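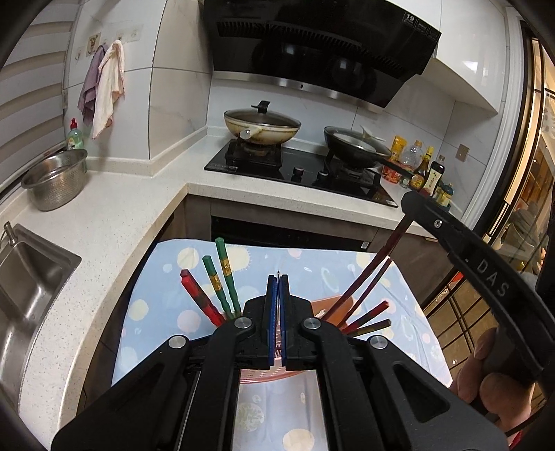 Progress report to the Talelport fund, second period
Prepared by Lalit Tiwari, Zekirska household tasks group
24 March 2018

You asked for a shorter report this time. The last one ran long, mostly on account of an appendix that Harsh Goel insisted on and that neither of us has opened again.

Where we are. The plan called for 150 usable demonstrations of the utensil sorting task by the end of the period. We have recorded 188 and kept 149 - no, Harsh has just corrected me, we kept 150 and I had crossed one out twice. The other 38 were dropped at review. Most of those failed on tracking, and a few on the demonstrator stopping mid-task to answer the phone.

What we are collecting. All of this period's work was done in home kitchens with hand-held grippers, one in each hand. Chopsticks took up most of it. In the proposal I described them as "a simple elongated object," a phrase I would like back. They roll, they cross, they hide behind each other, and a pair of fingers that closes neatly on a sponge will send a chopstick across the table. Of the kept demonstrations, 80 involve chopsticks in a basket. The remainder are spoons, lids and cups, which everybody now asks to be assigned to.

We have stopped tidying the kitchens before recording. Early on we cleared the counters, and the trained policy did well in cleared kitchens, of which the world has few. Pans stay on the stove now and the condiments stay where the household keeps them. Demonstrators are told to work at their own pace and to leave a bad grasp in the recording if they recover from it. Recoveries are worth more to us than clean runs, though it took two meetings to get people to stop apologizing for them on the audio track.

Training. The first policy trained on this set was run on the bench arm at Menska. It managed 49 successful picks out of 80 attempts. Single chopsticks lying apart from the rest went well. Bundles went badly: the arm tends to choose a point between two chopsticks and close on it with great confidence. We think this is a shortage of examples with crowded baskets, and the next round is weighted that way.

Money and equipment. Spending is on plan except for gripper pads, which wear faster than the Dubey spec sheet led us to hope. I have moved a small amount over from travel, where it was not going to be missed.

Next period. We will add more kitchens, more crowded baskets, and a second reviewer so that Harsh is no longer grading his own recordings. He says he has been strict with himself. His rejection rate is the lowest on the team.

We would like to bring the September review forward if the fund can manage it - the arm at Menska is promised to another group after that month, and they have already started leaving their things on our shelf.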